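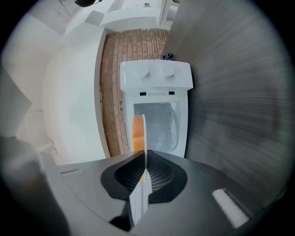 Helmy Hall Pass for Schools

Helmy is a digital hall pass system for middle and high schools. Students request a pass from a classroom tablet or their own school laptop, the teacher approves it with one tap, and the front office sees who is out of class and for how long.

Paper passes get lost, and sign-out sheets are hard to read at the end of a term. Helmy keeps every pass in one log that can be searched by student, room or period.

What the license includes
Passes for restroom, nurse, office, library and counselor
Limits by student, by location or by time of day
A daily summary for assistant principals
Attendance export to Grudlow and Flastov, updated every 12 minutes
Setup help and 2 online training sessions for staff

Limits are set by the school. A building can cap the number of students out at once, or keep certain students from being out at the same time — the student sees only that a pass is not available yet.

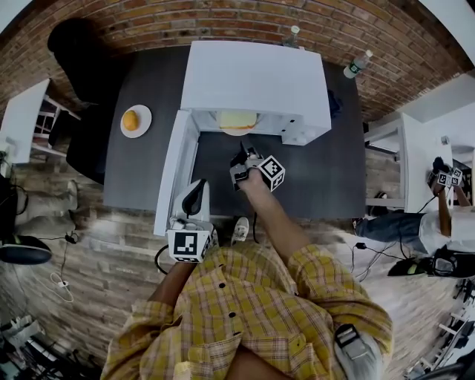 Can a substitute teacher approve passes?

Substitutes use a guest code that the office prints each morning. It works only for the assigned room and expires after the last period.

Plans
Single building: up to 108 classrooms, billed yearly
District: 3 or more buildings, one shared admin account

Tablets are not included. Helmy runs in any current browser, so most schools use devices they already have. Schools that order before the end of a semester can start at the next one and pay from that date.

Helmy is made by Trurkurum. For a quote, send us your building list and bell schedule.

Page updated January 26, 2019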